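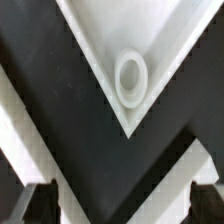
**Staff Guides / Supply Room**

# How to Request, Receive and Store Shared Supplies

Revised June 25, 2020

This guide applies to all employees of the Kastwood office who order goods for common use. Personal purchases are covered by a separate policy.

## 1. Before placing a request

Check the stock list posted on the shared drive. If the item is listed with a quantity above zero, take what is needed and record it on the sign-out sheet. A new order may be placed only when the quantity has reached the reorder level shown in the last column.

Orders under $17 may be approved by any team lead. All other orders require the signature of Dineo Mabaso, Office Services.

## 2. Submitting the request

1. Open the supply form and enter your name and department code.
2. Enter one item per line, using the catalog number from Matlala wherever one exists.
3. State the date by which the item is needed. Allow at least 7 working days.
4. Save the form and send it to Office Services.

Requests received by noon are processed the same day. Incomplete forms are returned to the sender and lose their place in the queue.
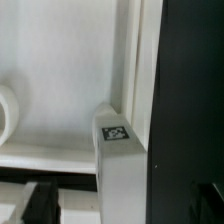
## 3. Receiving a delivery

Compare the packing slip with the original request before signing. Note any shortage or damage on the slip itself and keep the carton until the matter is settled. Claims must reach the supplier within three days of delivery. Mandla Mabuza handles all claims and should receive a copy of the slip.

## 4. Putting items away

Place new stock behind older stock. Small items are stored at eye level and heavy cartons on the lowest shelf. Update the stock list before leaving the room. Labels are replaced every May, and handwritten labels may be used until then.

## 5. Returns

Unopened goods may be returned within 12 days. Attach the original packing slip and leave the parcel at the front desk for collection. Opened goods are not accepted by the supplier and should be offered to the Dromport office, attention Alun Ruddock.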